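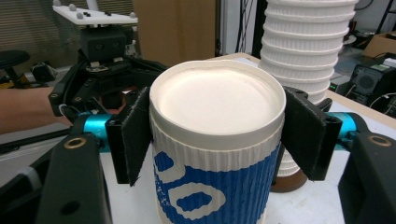 4.2 Changes in staff tasks at the Pullcombe counter

The drinks counter at Pullcombe was chosen for the first trial because its work is repetitive and easy to divide into steps. Before the trial, one employee took orders, set out cups, filled them, fitted lids and handed them over. The Listus cell took over two of these steps, cup placement and lid fitting. Filling and handover stayed with staff throughout.

Lid fitting proved the harder of the two to automate. A paper cup gives way under side pressure, and a lid that is seated on one side only looks closed from most angles. The policy was therefore trained on demonstrations recorded with hand-held grippers by people who already did the job. Of 1592 recorded demonstrations, 1288 were kept. The rest were dropped for tracking loss or for a crushed rim.

Figure 3 gives the time spent per task before and after the cell was installed. Time spent on lids fell sharply, as expected. Time spent on checking, which had not been a separate task before, rose in every shift. Staff logged 418 interventions during the trial, of which 207 concerned a lid that had to be pressed down again by hand. Most of the others were restocking stops, when the cup stack ran low and the cell waited for a person.

Figure 3. Staff time per task at the Pullcombe counter, before and after installation. Checking and restocking are shown as separate bars.

In interviews, experienced employees described the new work as lighter on the hands but more broken up. Several said they could no longer finish one order before turning to the next. Newer employees reported this less often – they had not learned the earlier routine. Two shift leads asked for the restocking signal to come sooner, and the threshold was changed in September.

The demonstrators' role also needs comment. Recording sessions were paid at the normal counter rate, although the skill being recorded was later used to reduce counter hours. At the Pasden site, this point was settled in writing before recording began, and fewer employees declined to take part.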